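What the second arm is really going to cost us

So I finally sat down with the spreadsheet, a pot of tea and the Torkmont quote, and I have opinions! 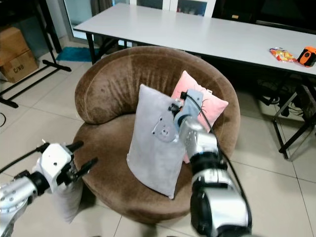 The arm itself is the easy line. What gets you is everything hanging off it – spare fingers for the grippers, longer cables, freight (oh, the freight). I'd pencilled in $600 for spares and we'd chewed through nearly all of it by the end of April. Cushions are harder on gripper fingers than I'd guessed, mostly from all the pinching at corners and seams.

Ognjen Berisha reckons we should go with Allico for the next set, and he may be right. They're dearer up front but they'll ship in 2 weeks, where Flendau wanted 3 and a deposit. I've bumped the spares line to $1000 and left the colour of the housings up to him.

Still waiting on Benmoussa about the service plan. If you've used them, leave me a comment, I'd love to hear how it went.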